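3.2 Where Household Footwear Is Kept
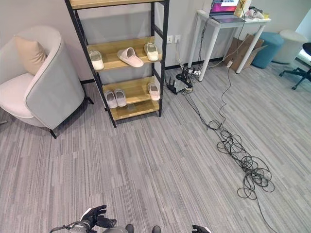 Indoor footwear was the category most often stored outside a closet. In the Bernberg homes, slippers were kept within reach of a seat, usually on open shelves or on the floor by a wall. Figure 4 shows one such living area, with slippers on two shelves of a black metal and light wood unit next to a gray armchair. A matching off-white pair stands together on the lower of these two shelves, while a pale pink slide lies at an angle on the shelf above. We coded pairs and single slippers separately, following the Kement scheme.

Of the 3882 items logged, 90 were slippers found apart from their mates. Most were on the same piece of furniture as the other half of the pair, 2 shelves apart at most. The Tiongson homes, which had closed cabinets, are covered in Section 3.3.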